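Subject: Re: [stitch-list] Benavides squares for the Fostison lap quilt

Hi all,

Several of you have written to me off list with the same question, so I'm answering it once for everybody. The squares are still going to the Fostison nursing home, and the quilt is still 40 inches by 40. What changed is the fabric. The first instructions said 14 count and the chart now says 16. The chart is right.

The Benavides motif is 72 stitches each way. On 16 count that comes out at four and a half inches, and the finished squares are five. It leaves a quarter inch of plain fabric on each side once the seams are sewn, so please check your center before you start. Fold the fabric both ways and run a basting thread along the folds.

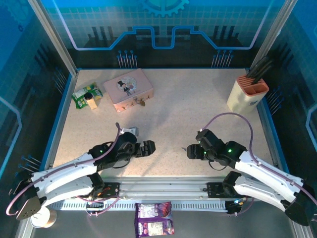
> I have one done on 14 count already and it came out over five inches.
> Is there any way to use it, or should I start again? Also, does the
> border have to be the dark red? Mine bled a little when I washed it
> and the corner is pink now.

Please keep the 14 count one. It won't fit the top, but I can put it on the back as the label, and we needed a label anyway. If anyone else has one that size, finish it as a pincushion or a card and use fresh fabric for the quilt.

On the red, no, it doesn't have to be that one. Any dark color is fine for the border as long as the whole border is the same thread. For the pink corner, try rinsing it in cold water again before it dries all the way, and don't iron it. Heat will set the color.

Zerham still has the 16 count in cream. Ask for it by the count, as their bolts are shelved by color.

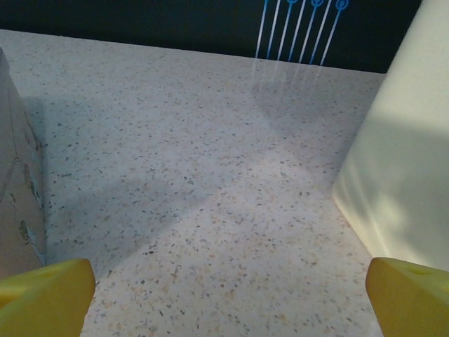 Cream speckled countertop

A few other things that have come up:

Leave at least two inches of bare fabric outside the stitching. I'll trim to five and a half. Please don't trim your own, even if the edges look ragged.

Use two strands for the crosses and one for the backstitch. No knots on the back. They show as bumps after quilting.

Stitched squares alternate with plain cotton ones, eight rows of eight, so we need 32 stitched. The plain squares are cut.

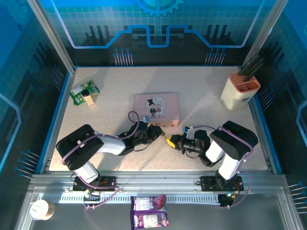 Colleen Haverty

I'll be at the Drundow library with the batting and backing if anybody wants to see the layout before it is basted. Bring finished squares flat, with your initials in pencil outside the trim line. If you mail them, use a stiff envelope.

The backing is a plain blue flannel. It was prewashed twice and has stopped shrinking.

Contact the list owner | Copyright stitch-list members | Back to top
Last updated: 30 June 2021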